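Replacing and Aligning the Finger Pads on the Hand-Held Gripper

Maintenance instructions for the Kalar two-finger tool. Revised April 12, 2020. 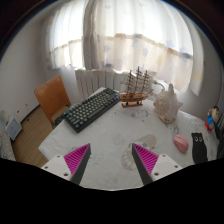 Scope

These instructions cover the removal, replacement and alignment of the ribbed pads on the Kalar hand-held gripper. They apply to tools with white mounting blocks, dark gray jaws and magenta pads. Tools fitted with the older Stikov jaws use a different pad and are covered in a separate sheet.

The work takes 30 minutes for one tool. Pads are changed after 200 hours of use, or sooner if the ribs are worn flat, torn or lifting from the jaw.

Before You Begin

Switch off the tool and disconnect its cable. Open the jaws fully by hand. They should move without force. If they bind, stop and report the tool to the workshop before going further.

The following items are required:

Pad set, left and right
Hex key supplied with the tool
Plastic scraper
Lint-free cloth and cleaning alcohol
Reuter alignment gauge

Metal blades must not be used on the jaws. A scratched jaw face will not hold a new pad flat.

Removing the Old Pads

1. Hold the tool steady with the jaws open and the tips facing away from you.

2. Loosen the screws in the left mounting block and slide the jaw forward until it comes free. Leave the right jaw in place for now. Working on one side at a time keeps a reference for the original position.

3. Lift the rear edge of the pad with the scraper and peel it slowly toward the tip.

4. Wipe the inner face of the jaw with alcohol and allow it to dry for 10 minutes. Any adhesive left near the tip should be removed at this stage – it is the most common cause of a pad lifting early.

Fitting the New Pads

5. Place the new pad on the inner face with the ribs facing inward, toward the opposite jaw. Start at the tip and press toward the mounting block.

6. Return the jaw to its block and tighten the screws until they are just snug. Do not tighten them fully.

7. Repeat steps 2 through 6 for the right jaw.

Aligning the Jaws

8. Close the jaws slowly onto the Reuter gauge. Both pads should touch the gauge along their full length. If one tip meets it early, open the jaws, shift that jaw slightly in its block and try again.

9. Remove the gauge and close the jaws completely. The tips should meet evenly, with neither one sitting higher than the other.

10. Tighten all block screws fully, then repeat the gauge check. Tightening can move a jaw – a second adjustment is often needed.

Functional Check

Reconnect the cable and switch on the tool. Pick up a light, smooth object from a covered table, such as a computer mouse, and hold it clear of the surface. It should not slip or turn. Repeat with a hard object of irregular shape. Fragile items should not be used for this check.

Record the pad change in the Fetimari log, with the tool number and the batch number printed on the pad packet. Inspect the pads again after 7 days of normal use. If an edge has lifted, replace the pad. Lifted pads are not to be glued back down.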